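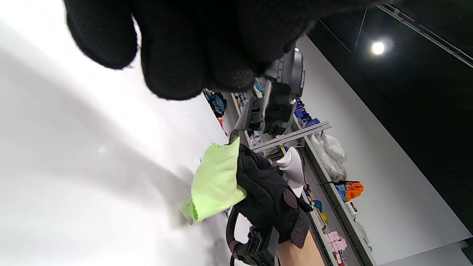

Lime-green microfiber cloth, held in a gloved hand.

How Stultbridge Gets Made in 18 Days

The production schedule for a Stultbridge movie runs 18 shooting days. It has been the same length for all eight installments, including the double-wedding one, which carried the largest speaking cast of the series and used the lake location twice. The next title goes before the cameras at Kadwood in the spring and is slotted for December on Stellora.

Viewers tend to describe the films by their plots. A retired postal inspector moves to a small river town, opens a clock repair shop, and is drawn into other people's unfinished business. The production office describes them by their page counts. A Stultbridge script comes in at nearly 60 scenes, and the first job of the assistant directing team is to sort those scenes by set. Story order comes later, in the edit.

Most of the interiors share one stage. The standing set at Kadwood takes up 3,696 square feet and contains the shop, the back workroom, the inspector's kitchen and one hallway that has served as a hospital, a courthouse and a ferry terminal. Walls on the long side of the shop are hinged so that a camera dolly can be rolled in without striking the counter. The kitchen ceiling lifts out in two sections. The hallway has no ceiling at all, and the directors keep the lens level or tilted down when they work in it.

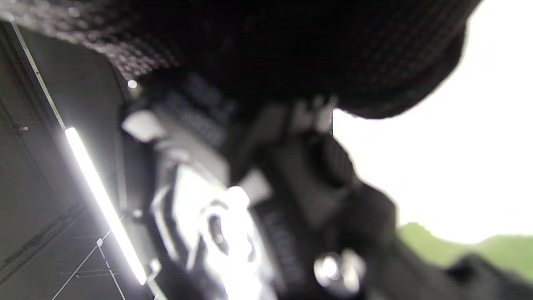 The exterior of the shop is a separate matter. It stands on a side street in a real town a half hour from the stage, and the production has it for four days per film. Everything that happens outside the front door has to be covered in those four days, in whatever season the script calls for. Two of the Christmas titles were shot in June. The snow was paper on the ground and foam on the sills, and the actors changed out of their coats between setups.

The hardest match is the light through the shop window. On location the window faces west. On the stage it faces a painted backing lit from above, and the lamps are hung to imitate the hour at which the exterior was photographed. The lighting crew keeps a log of each exterior setup with the time, the cloud cover and the angle of the sun, and the stage is lit from the log. When the stage work is scheduled first, the process runs the other way. The location unit then waits for the right hour, and a late afternoon scene may get forty minutes of usable time before the street goes into shade.

Sound is recorded conventionally, with a boom and a wireless pack on each speaking actor. The clocks in the shop are all stopped. Every tick in the finished film is added afterward at Russo, the post house that has mixed the series from the second title on. The mixers have separate tracks for the mantel clock, the wall clocks and the inspector's pocket watch. The pocket watch is brought up slightly before a plot turn. It is a small effect, and longtime viewers have learned to listen for it.
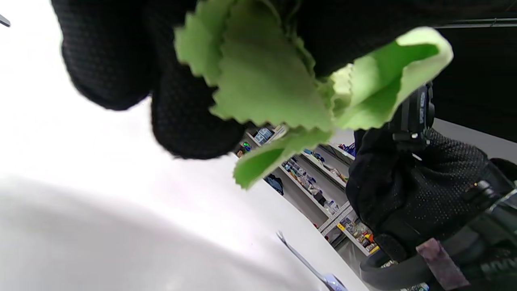 Do the movies have to be watched in order?

Each mystery closes within its own film, so any title can be watched alone. The romance between the inspector and the ferry captain does carry over, and the fourth and fifth films make more sense as a pair.

Editing begins on the second day of photography. Scenes are cut as they arrive, and a rough assembly is ready within a week of wrap. The finished running time is fixed by the broadcast slot, so the assembly is normally long by twelve to fifteen minutes. The first cuts are to arrivals and departures — people parking, people taking off coats, people being offered coffee. Clues are protected. A list of lines and objects that must survive is attached to the script, and the editor checks the locked picture against it.

The score is the last item to be finished. The main theme was recorded once with a chamber group for the first film and has been rearranged since, and the arrangement for the new title is built on solo clarinet.

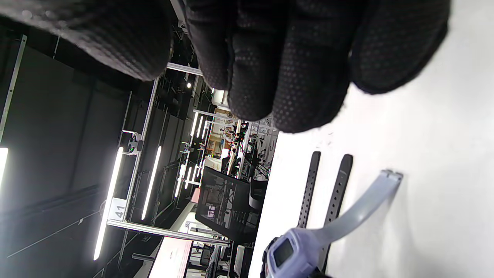

Perforated black watch straps on a white tabletop.

Stellora has not announced whether a further title will follow. The standing set is to remain in place through the summer, with the hallway repainted pale green for use as a school.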